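Getting a council newsletter out from your kitchen table

A ward or district newsletter is mostly ordinary household work: paper, folding, labels, a clear table and somewhere dry to keep the boxes. These tips come from producing one for the Plomska ward four times a year. Most of them apply just as well to a parish council or a residents' association.

Before you start

Settle the fold before you settle the words. An A4 sheet folded twice goes through a letterbox without catching. An A3 sheet folded to A5 looks smarter and takes twice as long. If you are delivering to 3000 doors, use A4.

Ask the councillor for the text ten days before you want to print. Kerttu Koivisto sends hers as one plain email with no headings, and that suits us well. Text pasted from council reports brings odd spacing and numbered paragraphs with it, so paste it into a plain text editor first and then copy it out again.

Check every phone number by ringing it. Check the surgery dates against the hall's own booking diary. In November we printed the library surgery for a morning when the library was shut, and Alasdair Forsyth had to stand outside with a clipboard.

Put the name and address of the printer and the publisher on the back in small type. If an election is coming up, get advice from your agent or the elections office before anything goes to print, and keep the email with the reply in it.

Paper

100 gsm is the weight to ask for. 80 gsm shows the print through from the other side, and 120 gsm is stiff to fold and tears at the crease. Matt is better than gloss for anything people will write on, such as a reply slip.

Paper that has been in a cold garage needs a day indoors before it is folded or fed through a home printer. Leave it in its wrapper while it warms up. Stand the boxes on a couple of battens, and don't stack them more than four high or the bottom one will bow.

Order spare. We print 4000 for a round of a little under that, and the rest go to the health centre, the two shops on Partanen Road and the box by the library door.

Folding

Wash and dry your hands first, and do it again every half hour or so. Newsprint ink and black toner both come off on the thumb and end up on the councillor's face.

Clear the table completely and wipe it down. Dry it with a tea towel, then leave it for ten minutes. A damp table will cockle the bottom sheet of every pile.

Fold five sheets at once, not ten. Line up the corners, hold them with the left hand and run the back of a dessert spoon along the crease with the right. A proper bone folder is better if you have one. Left-handers should sit at the other end of the table so that the piles don't cross.

Put finished ones in bundles of fifty with every other bundle turned round, so the folds don't make the pile lean. Use a paper band. Rubber bands dig into the edges and perish in the box.

One person can fold 1000 in an evening with breaks. Two people sharing a table do rather more than double that, as one can fetch and band while the other folds.

Labels and rounds

Split the ward into rounds that take an hour on foot. Ours has 92 streets and closes, and the first list we made followed the electoral register, which sent people up and down the same hill three times. Walk it once with a pencil and write the streets down in the order you pass them.

Write the round on the outside of the bag in marker pen:

Round number
Streets, in walking order
How many to deliver
Who to ring if you run out

Flats with an entry system need a note of the best time to call. Mark any house that has asked not to receive leaflets, and carry the mark over to the new sheet each time. Valtteri Kemppainen keeps the master list and needs changes by the end of the week after delivery.

Keep names and addresses off anything that might get dropped in the street. A street and a house number with "no leaflet" beside it is enough.

Letterboxes

Low ones are hard on the back. Bend at the knees and hold the gatepost or door frame. For the sprung kind with brushes, push the newsletter through with a wooden spatula and keep your fingers out. This also settles the matter of dogs.

Push it all the way in. A newsletter left sticking out gets wet and tells passers-by that nobody is in.

Close the gate after you, whether or not it was closed when you arrived.

In wet weather, line the bag with a pedal bin liner and take out twenty at a time. If a bundle does get wet, open the sheets out flat between clean towels with a heavy tray on top. They will be usable the next day for the box by the library, though not for doors.

Getting ink and toner off things

Dry toner on a cloth or carpet: shake or vacuum it off, then use cold water only. Hot water sets it.

Black ink on a worktop: a drop of washing-up liquid on a damp cloth, left for a minute. Try a corner first on anything oiled or waxed.

Marker pen on a table: surgical spirit on cotton wool, dabbed, with the window open. It will take the shine off some varnishes.

Ink on hands: cooking oil first, then soap. Toivo Sjöberg uses sugar with the oil, and it does work faster.

Ink on a basin: cream cleaner on a soft cloth, rinsed straight away. Don't use a scourer, as the scratches hold the next lot of ink.

Afterwards

Keep two copies of each issue flat in a folder, with the date of delivery pencilled on the back. People ring up about things they read a year ago.

Write down how many came back and from which rounds. If one round always returns a thick bundle, the number on the bag is wrong and should be changed before the next issue.

Spare copies older than one issue go in the paper recycling. Take off the bands and any plastic wrap.

Copy for the spring issue is due by Fri 6 March. Send it to Tapio Heinonen, in the email itself and not as an attachment.
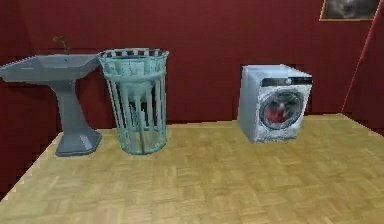
Pedestal sink against a dark red wall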